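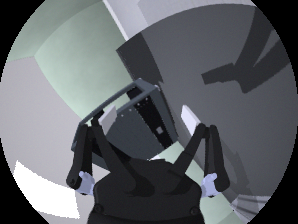 Filed under: Wave & Tidal / Comment

Mondama wants another winter for its tidal kite

Mondama has asked for a second extension to its test berth at Usel, and the reasons it gives are much the same as last time. The company says the tethered kite needs one more winter in the water before anybody can judge it fairly. I have read the nine-page note it sent to berth holders in April and I am still waiting for the page with the yearly output on it.

What we do get is a peak figure. The kite reached 36 kilowatts on a spring tide, which is a perfectly decent number for a machine that size. A peak is a moment, though, and the people paying for the cable want to know what comes ashore on a dull neap tide when there is weed on the tether. The note says the kite logged 1004 hours in the water. Further down, in a table that is easy to miss, it says 581 of those were spent generating. Mondama puts the gap down to "planned observation periods". Perhaps so. Slack water must account for part of it, but the note doesn't say how much.

Florin Roman, who runs the engineering side at Mondama, was cheerful when I rang him. He told me the swivel at the seabed end had been redesigned and that the old one "was never meant to be the final part". I asked whether the old one had failed. He said it had been retired early. I asked what the new one costs and he said he would get back to me, and he may yet.

The swivel comes from Juhász, which also supplied the first. Viorica Dobre, their sales manager, would only say that the new bearing has a longer service interval. Longer than what, she couldn't tell me, as the old interval had been agreed privately between the two firms.

Then there is Trukia, the developer waiting for the same berth with a floating turbine. Petrică Onu has had his barge booked twice and has paid to cancel it once. He isn't neutral, obviously, and his own machine has yet to spend a night outside a harbour. Still, he has a point when he says a berth lease ought to have an end date that means something.

The extension would run for 6 months. If it is granted, I'd like to see monthly output published, in kilowatt-hours, with the idle time shown beside it. Mondama says it is "open to discussing" that. It said the same before the first extension.

Replies to the berth holders' consultation go to Cosmin Căpraru at the Usel site office by noon on the last working day of the month.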